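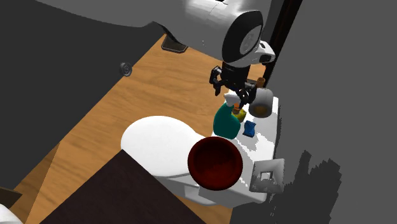
Pesier Robotics Center is a teaching and demonstration facility operated by the Endden School of Applied Technology. Its purpose is to give students, employers and residents of the region a direct view of how service robots are programmed, tested and put to work. Much of that work begins in simulation, in rooms that exist only on a computer. One of the rooms used during our open days is a bathroom in which a robot arm works above a toilet tank holding a green spray bottle, a small yellow sponge and an upright roll of toilet paper. Visitors follow the session on a large screen while an instructor explains what the software is asking the arm to do.

Our History

The Center was established when the School took over the former Bittencourt textile building in Kekville. The ground floor was converted into a demonstration hall with seating for 70, and the upper floor was divided into classrooms and a computer laboratory. The original freight doors were kept and are still used for the delivery of equipment. The hall was first opened to the public in June of the year the building was completed, and open days have been part of our calendar ever since.

In the early years the demonstrations were limited to factory machines, chiefly a palletizing cell and a small welding station. As the courses changed, the program for visitors changed with them. Household and care tasks were added at the request of local employers in cleaning, hotel and nursing services, who wished to see what the present machines could and could not do. The welding station has been moved to the School's main campus.

What We Do

The Center offers a two-year course in service robotics, a one-year certificate for working technicians, and short courses for employers. There are 61 students enrolled at present. All of them take part in the preparation of at least one open day, including the writing of the task, the setting up of the simulated room and the answering of questions from the floor.

Students in the first year work almost entirely in simulation. They learn to place a gripper above an object, to choose an approach that does not disturb the things beside it, and to record the result in a form that another student can read. A toilet tank is a narrow shelf, and a spray bottle with a trigger head offers several places where a grip might be attempted. Tasks of this kind are useful for teaching. They are familiar to everyone in the hall, and the questions they raise are readily understood by visitors with no technical background.

Second-year students move to the physical arms in the laboratory. They repeat a selection of the simulated tasks with real objects and compare the two sets of results in a written report. Differences are discussed openly in class and, where suitable, at the open day itself.

Open Days and Demonstrations

The Center holds public open days in the spring and fall. Each one begins at 10:00 a.m. with a short welcome in the demonstration hall, followed by the simulation session. Visitors are then taken upstairs in groups to see the laboratory and to speak with students. The program closes at 3:30 p.m.

Last year almost 600 people attended. Most came from Kekville and the surrounding towns, and a good number were school groups. The simulation session is repeated during the day so that later arrivals do not miss it.

The instructor may stop a session at any point to answer a question, change the position of an object or run a movement a second time. Attempts that do not succeed are left in the program – visitors have told us that these are often the most instructive part of the day. Students keep a log of every attempt, and the log is available at the information desk for anyone who wishes to read it.

Private visits for schools, employers and public agencies can be arranged outside the open days. A private visit lasts 180 minutes, including a break, and may be adapted to the interests of the group. Requests should be made in writing and should state the size of the group and the ages of any pupils.

Information for Visitors

Admission to open days is free. The demonstration hall and the laboratory are accessible by elevator from the parking lot entrance. Children under 12 must be accompanied by an adult on the upper floor. Bags and coats are to be left in the cloakroom before entering the laboratory, and visitors are asked to remain behind the yellow line when a physical arm is in operation.

Photography is permitted in the hall. In the laboratory, please ask a member of the staff first.

Our Partners

The Center receives its main support from the Endden School of Applied Technology, with further contributions from employers in the region. Partner firms suggest tasks for the course, host students for work placements and attend the fall open day. Firms that wish to propose a task should contact the program office – a short description of the job and the objects involved is sufficient at the first stage.

Filed under: About the Center | Visits & Open Days

Search this site Enter keyword Go

Contact the Program Office | © Pesier Robotics Center, Endden School of Applied Technology | Back to top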